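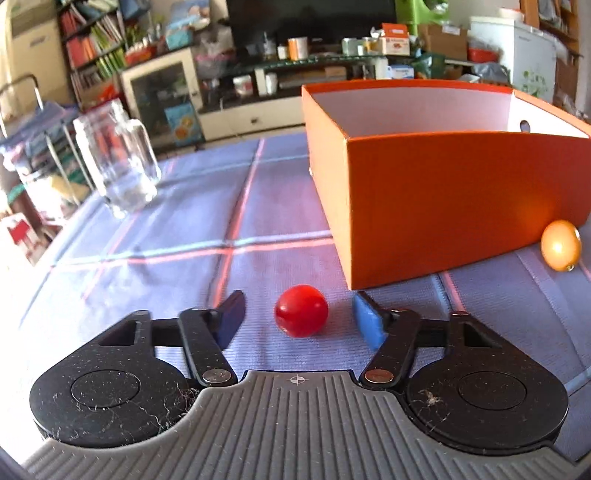 Sprechernotizen: Ebbe Hägglund, Sonntag, Block 2

Einstieg gleich am Tisch - wer deckt heute noch eine karierte Decke auf? Ich liebe das! Feine rote und hellblaue Streifen auf blassem Lavendel, und mittendrin so eine kleine rote Kugel, die sofort leuchtet.

Dann zum Henkelglas links. Leer ist es am schönsten, weil der Raum sich darin spiegelt und verzerrt. Kurz Pause, gucken lassen.

Orange Schachtel: innen weiß! Fragen, wer so eine zu Hause zum Sortieren nimmt. Überleitung zu Edvin Kvam und seinen 119 Gläsern (Folie 15).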